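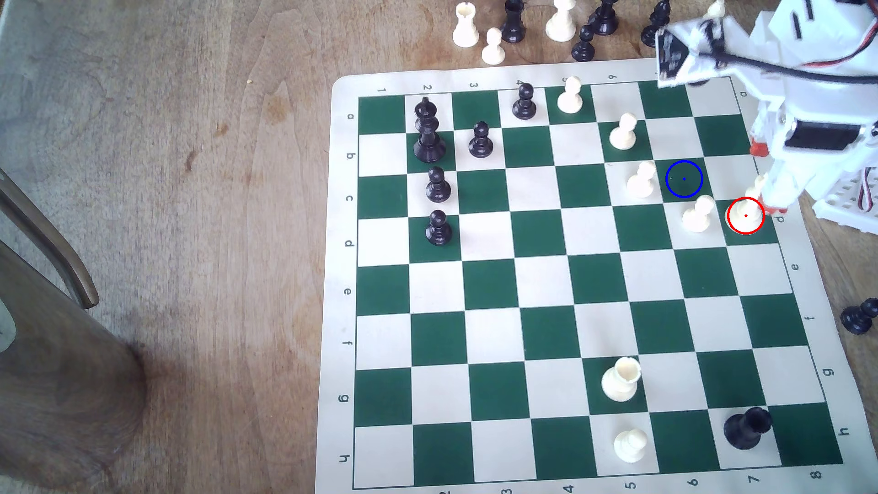
March, late morning, tea towel job, second day of test prints

Picking up where I left off, with the ink. The Korkard green went on beautifully yesterday and I was so pleased with myself that I hung the test towels up and went home early, and this morning they were stiff as cereal boxes. Too much ink. I had been giving every pull a second pass out of pure habit (years of printing on tote bags, where you really do need it), and this cloth just doesn't want it. It's a lovely open plain weave from Velurero, much thirstier than the last batch, and the first pass already goes most of the way through. One firm pull, screen up, leave it alone. I'm writing that large on the tape on the frame so that whoever prints next will see it before they pick up the squeegee.

Washed one of yesterday's with the regular laundry powder to see how it behaves. It lost some of the stiffness and shrank more along the length than across, so the fern border that was nicely even before the wash is now tight at the short ends. I should have prewashed. We have 400 towels to do for the Thongsuk order and I can't say I look forward to washing and pressing every one of them, but I'd rather do that than have people's ferns go crooked after the first load. Zhuoran Jiang thinks we could wash the cloth in long pieces before cutting, which would save a great deal of hemming trouble too, and I think that's right. Will ask whether the big machine at the laundromat can take a piece that long without tying it in knots!

Screens: the 5 marked with blue tape are clean and ready. The one with the fine lettering has a pinhole near the lower corner. I dabbed filler on it and it needs a proper look against the window before anyone trusts it. Please don't lean things against it while it dries (I know, I know, it was me last time).
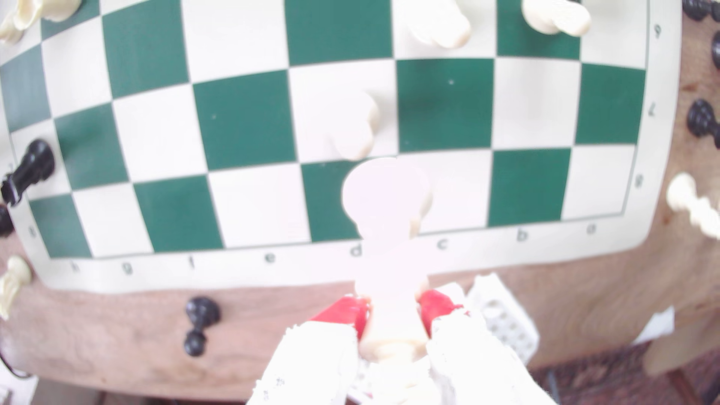

The border has taken up more of my day than anything else, and I'm still not completely settled. The customer wants the name of each herb in small type outside the pattern, and on the paper proof I had the words tucked up close to the ferns, where they looked cramped and a bit apologetic. Moving them out makes the hem a worry, as a folded edge eats more cloth than you think. I kept glancing at the roll-up chess mat, with its wide cream border and one letter sitting by each row of squares, plenty of plain space on either side, and it's so much easier on the eye than what I had drawn. So I've widened our plain margin by a thumb's width and let the words stand out there alone. Printed one on scrap and it's far calmer. The word "marjoram" still runs long and will have to be set a size smaller or spaced tighter, and I can't decide which annoys me less.

After lunch. Tried the green thinned with clear base, starting from 300 grams of ink and adding base a spoonful at a time. The third mix is the good one: still dark enough to read across the kitchen, but the cloth stays soft in the hand. It's in the lidded tub marked Tiro 3, on the second shelf. The first two mixes are behind it and can be used up on scrap. Stir from the bottom, please, it settles.

Heat setting: iron on cotton, no steam, with baking parchment over the print, moving slowly. The piece I rushed came off green on my thumb. The slow one didn't.

Still to do: ask Velurero for the price at 1000 yards, in case Thongsuk reorders. Find the good scissors. Redraw the marjoram. Zhuoran is bringing thread in two shades of cream to hold up against the washed towel, and we'll choose the hem color then, in daylight, not under the tubes.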